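## 4. Operating Rules for Shared Manipulation Cells

### 4.1 Scope and origin of the rules

The rules presented in this section were drafted for the four manipulation cells operated jointly under the Hernov project and were later adopted, with small changes, at the Buvum site. They apply to tabletop work in which a single arm with a two-finger gripper handles household goods at reduced speed while a person is present in the room. They do not cover mobile bases, work above shoulder height, or any task involving heat, blades or glass.

Existing safety standards address the design of the robot, the guarding of the cell and the limits on contact force. They say much less about the daily conduct of people who share a cell over a period of months, who come from different teams, and who leave objects, settings and half-finished tasks behind for the next user. The incident log kept during the first year of the project suggested that this gap was the main source of lost time. Of the 62 entries in the log, 31 concerned the state in which a cell had been left. Only two concerned contact between the arm and a person, and both took place at reduced speed without injury.

We therefore treat the rules below as an addition to the formal risk assessment. Where the two differ, the risk assessment applies.

### 4.2 Roles

Each session has one operator and may have one observer. The operator holds the enabling device and is the only person permitted to start motion. The observer may stop motion at any time and need not give a reason. A session without an observer is allowed for tasks rated Class A under Section 3 and for no others.

The operator role may be handed over during a session. Handover requires that the arm be stopped, that the drives be off, and that both persons state aloud who holds the role. This last requirement was disputed during drafting. Several users considered it excessive for a room with two people in it. It was kept after a review of the log found three entries in which each person present had believed the other to be in charge.

Visitors are admitted behind the floor line only. A visitor who wishes to handle an object must be given it by the operator with the drives off.

### 4.3 Preparing the work surface

Before the drives are enabled, the operator clears the table of everything that does not belong to the task sheet. Tools, phones, cups and loose cables are the usual offenders. Items that are part of the task but not yet in use may remain on the table inside a container, provided that the container is listed on the sheet and modeled as an obstacle in the planner.

The position of such containers has an effect on more than collision checking. A container placed close to the target reduces the set of approach angles open to the arm, and in early sessions this led the planner to choose wrist positions near the joint limits. We now require a clear distance of one gripper width, measured with the fingers fully open, between the target and the nearest fixed item. Sites with small tables have found this hard to meet. The Buvum site applied for and received an exception for its two narrow cells, on the condition that only one target be present at a time.

Surface finish should also be recorded. The cells were fitted with different tabletops at different times, and the force needed to slide an object across them varies enough to change the outcome of a grasp in which one finger makes contact before the other.

### 4.4 Selection and control of objects

Household goods are attractive as test objects because they are cheap and easy to replace. They are also poorly controlled. Two bottles sold under the same name may differ in wall thickness, and a bottle that has been squeezed many times will not behave as a new one does. For this reason each object is entered in a register with its weight, its date of first use and the number of grasps it has undergone. An object is withdrawn when it shows a permanent dent, a split or a loose closure, or when the grasp count reaches 161, whichever comes first. The count limit was taken from the Samarakoon trials and has not been tested for materials other than thin plastic.

Filled containers call for further rules:

- The closure is checked by hand at the start of every session and again after any drop.
- The container is wiped dry on the outside before it is placed.
- Only water is used as a filling. Colored or sweetened liquids are not permitted, even when sealed.
- The fill level is recorded. Part-filled containers are treated as separate objects in the register, as the movement of the liquid changes the load on the wrist.
- A tray or absorbent mat is kept within reach of the operator, outside the arm's working area.

Clear containers present a separate problem for perception. Depth readings through transparent walls are often missing or wrong, and the estimated center of the object may shift as the arm moves. The rules do not prescribe a method for dealing with this. They require only that the method in use be named on the task sheet and that the resulting pose be confirmed by the operator before the fingers close for the first time in a session.

### 4.5 The pre-grasp hold

The rule that has drawn the most comment is the pre-grasp hold. On the first attempt with any object, and on the first attempt after any change of setup, the arm must stop with the fingers open on either side of the object and wait for the operator's confirmation. The hold has no fixed length. It ends when the operator presses the confirmation key, or is abandoned when the operator withdraws the arm.

During the hold the operator checks the following points:

1. Both fingers are clear of the object, and neither has moved it.
2. The fingers are at a height at which the wall of the object can bear the planned force.
3. No other item lies in the path of the fingers as they close.
4. The planned force matches the value on the task sheet. 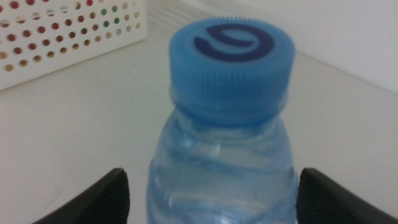

**Figure 4.** Pre-grasp hold with a capped plastic water bottle, viewed from the wrist camera.

The second point deserves emphasis in the case of thin-walled bottles. The body yields under light pressure and may fold, while the neck and closure are stiffer but offer less area to the fingers. Our rules do not favor one over the other. The choice is made in the task sheet, and the purpose of the hold is to confirm that the arm has gone where the sheet says it should. An operator who finds the fingers at the wrong height must withdraw and correct the pose. Jogging the arm into place during the hold is not allowed, as it leaves the recorded plan and the performed motion out of step.

Wrist camera views are useful for these checks but are not sufficient alone. The short distance between camera and object can leave the target out of focus, and a finger that seems close to the surface may in fact stand well in front of it. The operator must also look directly at the cell, from a position behind the floor line, before confirming. Where the direct view is blocked by the arm, the observer provides it. If there is no observer, the attempt is abandoned and the setup is turned.

Users asked whether the hold might be dropped after a set number of successful grasps on the same day. The present version permits this for repeated attempts with an unchanged setup. A replaced object counts as a change, even when the replacement is of the same type, and so does any movement of a container on the table.

### 4.6 Closing a session

At the end of a session the arm is returned to its rest position, the drives are switched off and all objects are removed from the table. Filled containers are stored upright on the lower shelf. The operator enters the grasp counts in the register and notes any withdrawn object. Changes to speed limits, force limits or obstacle models are reversed, or else written on the board beside the cell with the date and the team's name.

The closing steps take little time, but compliance with them was uneven at first. It improved once the software refused to open a new session until the previous one had been closed – a change made in July at the request of the users themselves.

### 4.7 Records and review

Session records are stored with the Fandis logging tool, which was chosen because it was already in use at both sites. Each record contains the task sheet, the register entries, the confirmation times for every pre-grasp hold and any stop events. At the time of writing the archive holds 2818 records. Camera footage is kept only where a stop event occurred, and is deleted once the event has been reviewed.

Any user may propose a change to the rules. Proposals must name the rule concerned and at least one record that supports the change. The current text is version 3, dated 2018-06-07. Two proposals remain open: one would extend the observer requirement to all sessions with filled containers, and the other would set a maximum duration for the pre-grasp hold to limit drift in the estimated pose.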